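Posted in November by the Kument Street blog

The great reminder experiment

I forgot the dentist again. Second time this year, and the lady on the phone was very nice about it, which made it worse. So I've spent the past month trying to work out why I can remember the words to every cereal jingle from my childhood and can't remember to be in a chair at 3 with my mouth open.

First I tried my phone. My phone had 447 unread things on it when I started, so you can guess how that went. The reminder would buzz, I'd swipe it away while stirring soup, and it was gone forever. I tried a louder sound. I got very good at swiping quickly.

Then I bought a planner at the Zomholm stationery sale – a lovely fat one, cream paper, a ribbon! I wrote in it beautifully for nine days. It's under the car seat now, I think.
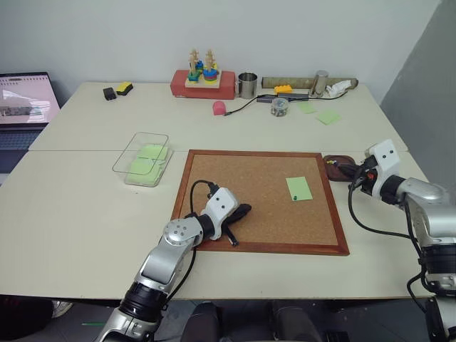 What has stuck, so far, is paper I can't help walking past. One note, one thing on it, at eye level by the coffee maker. If I put up a second note I stop seeing both of them. My sister's fridge has so many layers she could insulate a house with it, and she still missed the school concert.

I also started saying the thing out loud while I write it, which my kids think is hilarious. "Library books!" I yell at the wall at 7 in the morning. But the library books went back, all of them, even the one about volcanoes that had been living in the bathroom.

The dentist is rebooked. The note is up. I gave myself 30 extra minutes to get there because parking by the old Sundaram bakery is a nightmare, and I may need to stop for a roll (before, obviously, not after). I'll let you know if I make it.

3 comments

plumjam: The one-note rule is so true. I had a whole wall of them and it turned into wallpaper.

Kellulel Reader: Please go back for the planner, it has a ribbon!

tess_on_the_hill: I write on my hand. I am 52. It works until I do the dishes.

Contact | Copyright Kument Street | Back to top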